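Sorting bin

A sorting bin (also tote bin, or in some workshops simply tray) is an open container with straight or slightly sloping walls, used for keeping small mixed objects together before they are divided by kind. Sorting bins are found in toy libraries, repair rooms, school stores and second-hand shops. They differ from storage boxes in that they have no lid and are normally kept on a table, where the contents can be reached from above.

Materials and form

The most common materials are sheet metal, plastic and wood. Metal bins are heavier and make more noise when hard objects are dropped in them, but they keep their shape for many years. The usual form is a long rectangle. Some makers add a small hole in the floor, so that water can run out after washing. Capacity is given by weight or by number of pieces; the catalogue of the Pevden works lists its model 312 for 100 small toys.

Use in pairs

In many places the bins are used two at a time. The first holds the unsorted objects and the second receives what was taken out. This way of working was described by Augustina Atinga in her handbook for the toy library at Nernitz, where a stock of 3018 pieces was sorted again every February. She advised to place the two bins with their long sides together - the hand then travels the shortest way - and to begin with the largest objects.
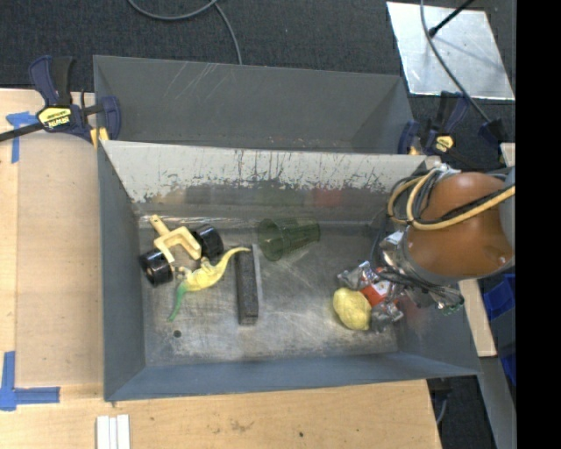 Should a metal bin be painted again when the old paint comes off?

It depends on what is kept in it. For hard tools the bare metal is good enough, but for toys and cloth the loose paint should be scraped away and the wall painted new, as small chips stick to the objects.

Wear

Paint is normally lost first on the inner walls, where objects are pushed against them, and the floor becomes dull from rubbing. Scratches have little influence on the use of a bin. A bent rim is more serious, as it can hurt the fingers, and such a bin is taken out of service. In Ullham the bins are inspected every Tuesday before opening.

Contents

Mixed bins often contain wheels, animal figures, cups and parts from incomplete sets. Objects without a known set are kept apart for a time - at Nernitz until the next yearly sorting - and after that given away or used for repairs.

See also: Dogbe tray; Parts cabinet; Toy library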